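Asari Pedestal Table: Review

Section: Furniture for small shared rooms
Reviewed over one term, ending in April

The Asari is a round pedestal table sold for kitchens, studies and common rooms where a rectangular table would block a doorway or leave awkward corners. It is supplied flat-packed in 2 cartons and is available direct from the maker or through Dunbar, the retailer from which our unit was bought at the full price of £441. No discount was sought and the maker was not told that a review was planned.

Assembly

The cartons are heavy and should be carried separately. The instructions are printed on a single folded sheet, in drawings only, and are clear until the fourth step, where the collar that joins the column to the top may be fitted either way up. Fitted wrongly, it leaves a gap the thickness of a coin and the top rocks. We made this error and had to undo six bolts to put it right. A small arrow on the collar would have prevented it.

One person can manage the base alone. Turning the finished table upright requires two. Assembly took 44 minutes, including the correction. The hexagonal key in the box is too short to give proper force on the last bolts, and we finished the job with a longer one of our own.

Stability

Pedestal tables are often let down by movement at the edge. The Asari performs well in this respect. Leaning on the rim with both forearms produces a slight give and no tipping. A person sitting on the edge, which the maker advises against, will lift the opposite foot of the base from the floor. Households with young children should take note.

The base has adjustable feet. On a level floor they need no attention. In the older of our two rooms, where the boards slope towards the window, one foot had to be wound out almost to its limit, and it worked loose twice during the term. A second nut would hold it in place. Dunbar was able to supply one on request, without charge, although it is not listed on its website.

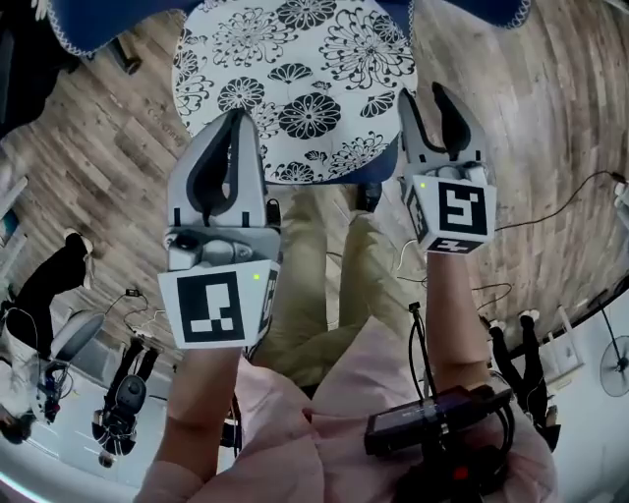

A round table and wooden flooring, with hand-held grippers in use.

Size and seating

The maker describes the table as suitable for four. We consider this fair for meals and generous for paperwork. Four adults with open files will find the middle of the table filled and their elbows close together. 3 is the more comfortable number for a working meeting, and the central column leaves every sitter with somewhere to put their feet. This is the chief advantage of the design over the Alalex, a four-legged round table of similar price, which we reviewed last year and on which at least one person always sits astride a leg.

The height is standard. Most dining chairs will slide under without difficulty, but chairs with arms may catch on the rim. Buyers should measure before ordering.

Surface and care

The top has a matt finish that does not glare under ceiling lights. It resisted tea, ink from a ballpoint pen and a warm plate. A mug straight from the kettle left a pale ring which faded over several days and can still be found if one looks for it. The care leaflet recommends mats, and we agree.

Cleaning is simple. A damp cloth and a dry one are sufficient for daily use. We also tried Eltatent, the surface cream offered with the table at extra cost. It removed pencil marks well, but left a faint drag on the surface that collected dust by the following morning. Ordinary washing-up liquid, well diluted, did the same work. We do not recommend paying for the cream.

Delivery and returns

Delivery was made within the promised period, between eight in the morning and noon, to the ground floor only. Carrying to an upper floor must be arranged in advance. The returns terms ask for the original packaging, including the moulded corners, several of which tore on opening — buyers who are unsure about size should cut the tape with care and keep everything.

Assessment

Stability: very good
Ease of assembly: fair
Surface: good
Value: good

The Asari is recommended for rooms in which several people need to sit closely and move about freely afterwards. It is less suitable for uneven floors unless the extra nut is fitted at the outset. Those who regularly seat more than four should look at the larger model, which has a wider base and which we have not yet tested.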